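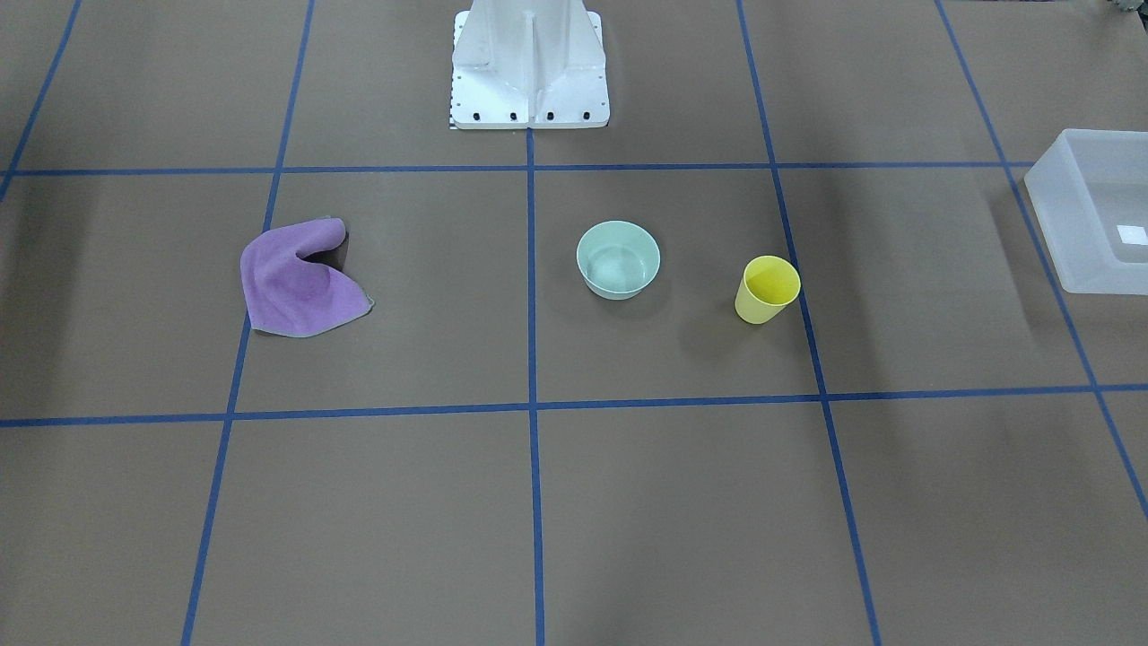 Section 6. Filing an exhibit bundle with Mollmont

Mollmont puts together the exhibit bundle for an arbitration hearing. It does not read the exhibits, and it has no opinion on your case, so it is the calmest member of the team.

1. Open the matter and choose New Bundle. Pick the side you are acting for. Changing sides later means starting over, as Gholamreza Karimi can confirm.
2. Drag in your exhibits. The limit is 400 files per bundle.
3. Give each exhibit a short title. "Final final v3" is a title, but the tribunal will see it.
4. Click Paginate. Bundles of more than 112 pages are split into volumes.

Note: Witness statements go under Statements, even when they read like fiction.
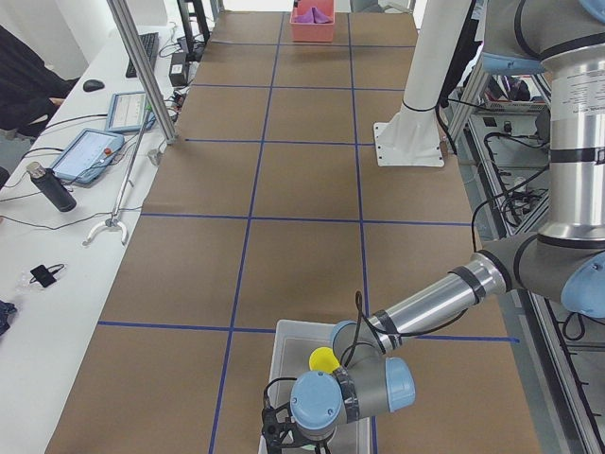 Can I replace an exhibit after the bundle has been paginated?

Open the exhibit, choose Swap, and pick the new file. Page numbers stay put if both versions are the same length. Otherwise Mollmont adds inserts (14A, 14B and so on), and opposing counsel will enjoy complaining about them.

5. Check the index against your pleadings. Mollmont flags any footnote that points to a missing exhibit.

Caution: Redactions are permanent once you click Burn. Keep a clean copy outside the matter folder. A black box drawn in a word processor is decoration, and the other side knows how to delete it.

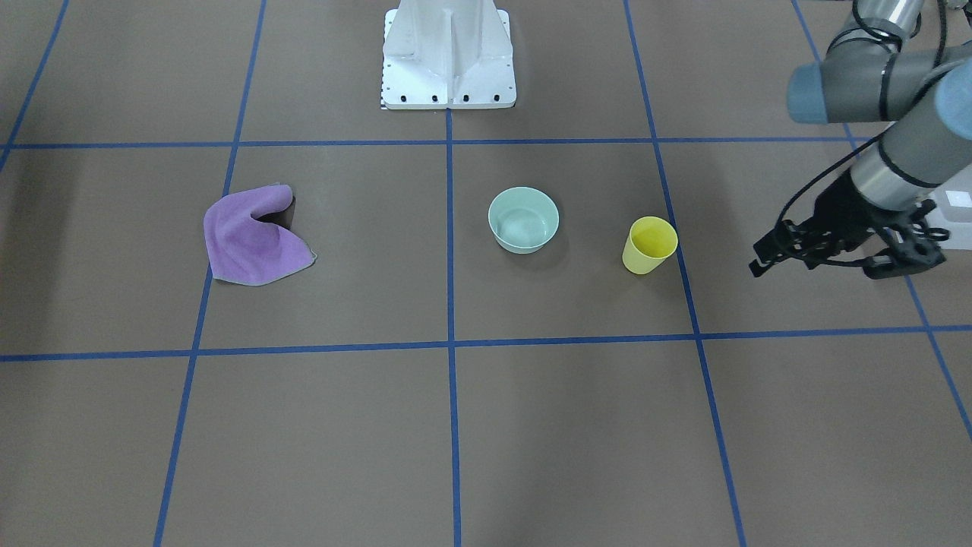 6. Click Serve. Enter the case reference exactly as the registry wrote it, stray slashes included.
7. Wait for the receipt before you close the window. Anything over 100 MB goes up in parts, and each part gets its own receipt. Save them all.

If a receipt fails to arrive, do not click Serve again. See Section 7, Duplicate Filings and How to Apologize for Them.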